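When Staniforth told its Daddale staff in October that the site would close, it gave them a helpline number and a leaflet about resilience. The leaflet ran to 15 pages. I have read it twice, and I still can't find the part that says what happens to people's pensions.

The company says 1,739 jobs will go, and that everyone affected has been "offered a pathway". I'd like to know where the path leads. Gemma Nuttall, who worked in dispatch for Staniforth until last year's smaller round of cuts, was offered one too. Hers was a login for Onby, a website that sends out job adverts and asks how you feel about them. She got a warehouse job in the end through her sister-in-law.

Firms like Onby are paid by the employer that is doing the sacking, and I think that explains most of what is wrong with them. Their customer wants a quiet exit and a line for the press release. Whether a 54-year-old fork-lift driver finds work at the same wage is somebody else's business, and as far as I can see it isn't written into any contract.
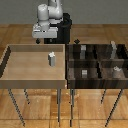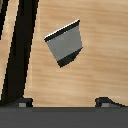
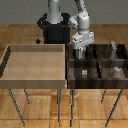
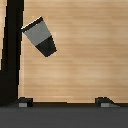
Darren Bramwell, who speaks for Staniforth, told me that take-up of the service had been "extremely encouraging". I asked how many people had found jobs through it. He said that wasn't how they measured success. So I asked how they did measure it, and he sent me a link to the leaflet.

I don't doubt that some of the advisers are kind and good at their work. Nkechi Afolabi did the job for two years and told me she was given more than 2,000 names and one colleague. She rang as many as she could. Most of them wanted to talk about their redundancy pay, and she wasn't allowed to.

There is a simple test, and Palell passed it when it shut its depot: longer notice, a proper lump sum, and paid time off for interviews. The lump sum came to £3,278 a head on top of the legal minimum. That won't make anyone rich — but it pays the rent for a few months, and you don't need a password to get at it.

Staniforth could do the same tomorrow. It has chosen a website, and I expect it will be telling us in the spring how well the website went. I'd ask to see the wages.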